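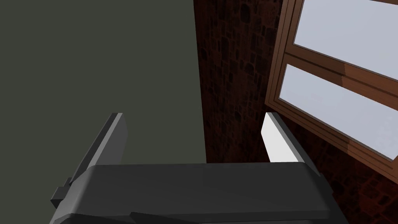 Sou redatora na área da saúde e vou defender aqui o texto mais desprezado do ramo: a folha de orientações que o paciente leva para casa depois da consulta. Adoro escrevê-la! Dá-me mais gosto do que qualquer campanha, qualquer relatório anual, qualquer discurso de abertura de congresso (e já escrevi vários, alguns às onze da noite).

Em maio passei a colaborar com a clínica Karppinen, em Givolstead, que queria rever as folhas de fisioterapia. A primeira que me chegou às mãos tinha 1.115 palavras. Estava tudo certo, do ponto de vista clínico, e a instrução de que o paciente mais precisava, quando parar o exercício e telefonar, vinha no penúltimo parágrafo, depois da história do serviço. Ficamos com 30 linhas e o telefone logo no alto.

Houve resistência, claro. Uma parte da equipe achava que encurtar era empobrecer, e eu entendo o receio: quem estudou anos sabe o peso de cada ressalva. Só que a ressalva também precisa ser lida. Prefiro mil vezes um "pare se a dor aumentar" em letra grande a um parágrafo impecável que fica dobrado dentro da bolsa.

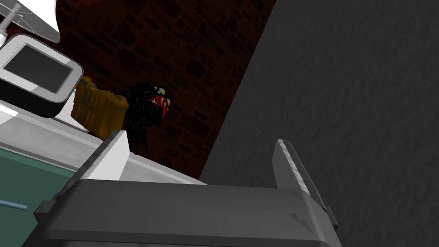
Defendo também que cada tratamento tenha dois textos, escritos juntos e pela mesma mão. Um é curto, para a porta da geladeira; o outro é mais comprido, para quem quer entender o porquê, e há muita gente que quer. Penso neles como os dois dedos desta garra: o da esquerda curto, com a face interna branca, o da direita mais alto e estreito, e um vão entre os dois por onde se vê o que está adiante. Quando os textos são encomendados a pessoas diferentes, acabam usando nomes diferentes para o mesmo movimento, e o paciente liga para a recepção perguntando se são dois exercícios.

E leiam em voz alta, por favor! Na Detesell, agência onde aprendi o ofício, tínhamos sessão de leitura toda quarta-feira, com café e caneta vermelha. Frase em que alguém tropeçava voltava para a mesa. Saí de lá com mania de ler bula no ônibus, mexendo os lábios.
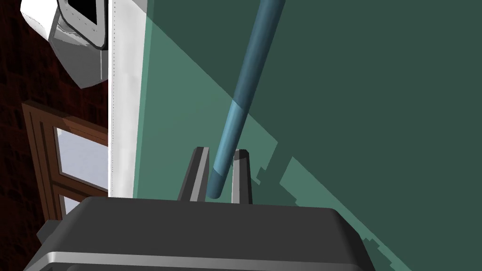

*Garra cinza-escura, com os dois dedos erguidos lado a lado.*

Falta falar do corpo da letra. Boa parte dos leitores dessas folhas tem mais de 65 anos, e ainda recebo modelos em letra miúda, cinza-claro sobre branco, porque assim "fica elegante". O modelo da Prelelon, que usei como ponto de partida para a clínica, traz preto sobre branco, margens largas e espaço para anotar à mão. Esse espaço é uma delícia de ideia: o fisioterapeuta escreve ali o número de repetições, o paciente rabisca a dúvida e traz a folha na consulta seguinte.

Agora quero fazer o mesmo com as instruções de preparo para exames. Já pedi as cinco mais usadas e comecei pela do jejum, que ainda não diz se pode beber água.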